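Home | News | Projects | Archive | Sign up

What the hand knows before it touches anything

I promised last month I'd finally write up the Redum results, and then October got away from me, so thanks for being patient (and thanks to the four of you who emailed to nag me!).

Quick catch-up if you're new. Redum is our name for a pretty simple idea. We teach a robot arm household jobs by having people do them with a hand-held gripper that has a camera on it, and then we train a policy on what that camera saw. Lots of groups work this way now. What we wanted to know was how much of each recording matters. When you watch people do these jobs, a big chunk of every clip is just the hand traveling. The fingers are open, there's a lot of tabletop going by, and the thing you're supposed to be dealing with is way off at the far side of the view. Most of us had been trimming that part out for years, me included. It trains faster and it feels tidy.

So we ran it both ways. We took 400 demonstrations on kitchen-type objects, racks and mats and cups mostly, and made two training sets out of them. One kept everything from the moment the person started moving. The other, which we called Skinner for reasons that made sense at 11 at night, cut each clip down to the last 2 seconds before contact plus whatever came after. Same network, same training time, same arm.
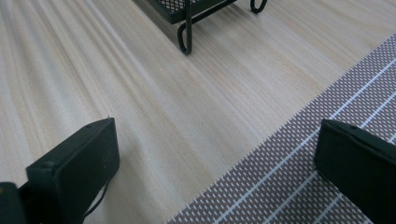
Sharon Ogola thinks the trimmed set never had a fair shot, and she wrote to me at some length about it: with that much clipped off, she said, you've also thrown away most of your data, so of course it does worse, and I ought to match the number of frames before I go crowing about approach paths.

Well, she's right, and I should have thought of it before I showed anyone a plot. We went back and did it. We collected another batch so the trimmed set had just as many frames as the full one, and started over from scratch. The gap shrank, but it didn't go away. Over 200 test runs per policy on the arm, the full-clip version finished the job 163 times and the frame-matched trimmed version managed 131. Before matching, the trimmed one was down at 112, so a good part of my exciting result really was just data size. Ouch.

The part I find fun is where the failures happen. The trimmed policy is perfectly good once it's close. It grabs wire edges nicely, it closes at the right time, all that. But start it far back and it wanders, or it comes in at an angle no person would pick and then has to fight its way out. Thin wire things are the worst for this. I have a guess that the long approach is where it learns which side of a rack to come from, but a guess is all it is right now. We haven't tested it.

Things I'd still be careful about: we only used one arm, and all the tables were in the same building. Pale wood with a shiny finish gives the camera a lot of glare, and we don't have enough dark tables in the set to say whether that hurt one policy more than the other. Ballel, our new round of recordings, should help with that. We're up to 1052 clips so far, and I'm leaving every one of them untrimmed until we know more.

If you've tried something like this with your own gripper data, please write back. I'd especially love to hear from anyone who got the opposite answer.

Shared 38 times | 11 comments

Recent items
Nonus gets a new wrist, and I get my desk back
Why our cup policy hates handles
Labeling clips on the train
Reader mail: how long should a demonstration be?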